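Balancing the return side

Posted March 31, 2026

I spent most of the winter chasing a pressure problem in a two-story house with a single central return. The supply side had been balanced twice by the installer. With the bedroom doors open, every register was close to its design flow. With the doors shut, the back bedroom lost a third of its air and the hallway went negative enough to pull the attic hatch down against its seal.

The air handler is a Prisance unit with a variable-speed blower. It holds total airflow by raising speed when static pressure climbs, so the fault did not show up as low airflow at the equipment. It showed up as blower watts. Doors open, the motor drew 300 W. Doors closed, it drew 129 W more for the same delivered air.

The usual fixes are a door undercut, a transfer grille, a jumper duct or a dedicated return. Undercuts were already at the limit the carpet allows. Transfer grilles pass sound and light, and the owners did not want either. I went with jumper ducts in the two larger bedrooms, ten-inch flex with lined boots at both ends, pulled tight and supported every four feet. 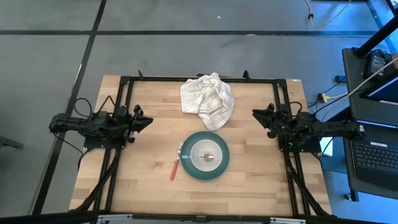 Mwajuma Nyamweya wrote in after my last post to say that ten-inch is undersized for the larger room, and that she would have gone to twelve and accepted the bigger grille. Her point is that the published charts assume straight duct, and a jumper nearly always has two hard turns in a short run.

She is right about the turns. I measured 4 Pa across the closed door of the larger room after the work, against a target of 3. The smaller room came in at 2. I left the larger one alone for now. The boots are Betivetti, and the next size up would not have cleared the joist without reframing.

Material for both rooms came to less than 500 dollars. A dedicated return was quoted at 4,000, most of it drywall.

I will repeat the readings in May with the coil wet — that adds static and may change the blower numbers.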